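What is the Davuncombe Ring for?

My project is on the stone ring at Davuncombe, and I picked it mainly because I grew up two fields away and used to eat my sandwiches on it. I never thought to ask what it was! The usual guess is that it's roughly 3000 years old, which would put it in the later Bronze Age, but the dating rests on one pit and a bit of charcoal, so I've tried not to lean on it too hard.

What I did

I went up in July with a tape, a compass and a very bad map, and measured every stone that is still standing. There are 16 of them. The tallest comes up to my chin and the rest are a lot smaller, more like stools. I also read the old parish notes, which call the place "the Sheepfold" all the way through and seem quite annoyed that anyone would visit it.

The three ideas

I ended up with 3 explanations worth writing about: a burial place, a meeting place, and a pen for animals. I wanted it to be burials (who wouldn't?) but the only bone in the notes is from a cow. The pen idea is better than it sounds — the gap on the east side is wide enough for a gate and the ground inside is lower, as if it had been trodden down. Against that, you'd have to be pretty keen to drag stones uphill for sheep when there were plenty of trees about.

My own feeling is that it started as a meeting place and got used as a pen much later. The track from Nidau runs straight to the gap and then stops, and I can't think why a track would do that unless people were going there on purpose.

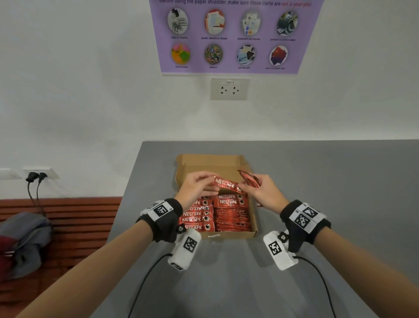

What I would do differently

I'd measure the fallen stones too. I left them out because of the brambles, and I regret it now.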